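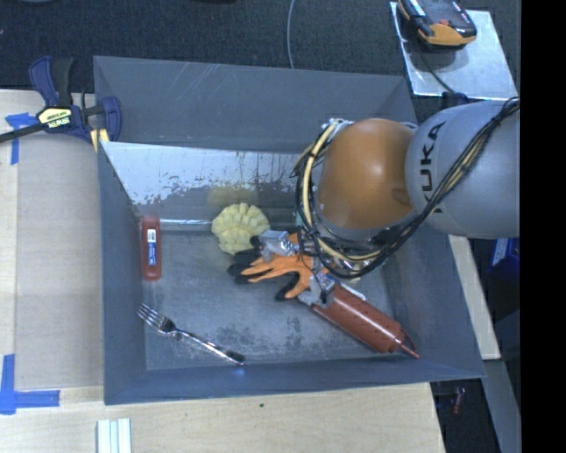

The long way to a council seat

I spent January following a by-election in a ward most people in my own city couldn't find on a map. I'd been told it would be dull, and I packed a book. I never got past page 80.

The ward is called Kolitz, after the creek that runs behind the shops, and it's the kind of place where the main street has two bakeries and no bank. The sitting councillor had stepped down before Christmas for health reasons, which left one seat, four candidates and a very short, very hot campaign. At the last election the seat was decided by 186 votes. You can imagine how many doors got knocked on.

I knocked on a fair few myself, trailing along behind candidates with my notebook and a hat that didn't suit me. What did people want to talk about? Parking. Bins. The swimming pool, which had been shut since spring while the council argued over tiles. And Mathias Street – oh, Mathias Street! I heard more about the roundabout on Mathias Street than I've heard about any federal budget, and I've sat through eleven of those.

The roundabout was meant to slow the trucks coming out of the Zultex depot. Half the ward reckons it has, and the other half reckons the trucks just go over the top of it (I watched for a whole lunch hour, and both halves have a point). One candidate wanted it ripped out. Another wanted it made bigger. The third wanted a study, and got a groan from the hall every time she said the word. The fourth didn't mention it at all, and I think it hurt him.

The candidates' night was in the bowls club and I loved every minute. There were 106 chairs and people still stood along the wall by the trophies. The microphone squealed, the urn boiled over during a question on rates, and a man in thongs asked the same thing about stormwater three times until he got an answer he could live with. I've covered leaders' debates with a studio full of lights that had less actual debating in them.

Polling day was the primary school, with a sausage sizzle and a cake stall. The first voter I met had walked over from Grindar Avenue at eight in the morning in her slippers. She'd made up her mind in the car park, she told me, and wasn't about to say which way.

The woman with the study won by 72. I was in the bowls club when the numbers came through, and the cheer was decent, though the groan was bigger than I'd expected. By the time I left, two blokes near the door were already arguing over where the traffic counters should go.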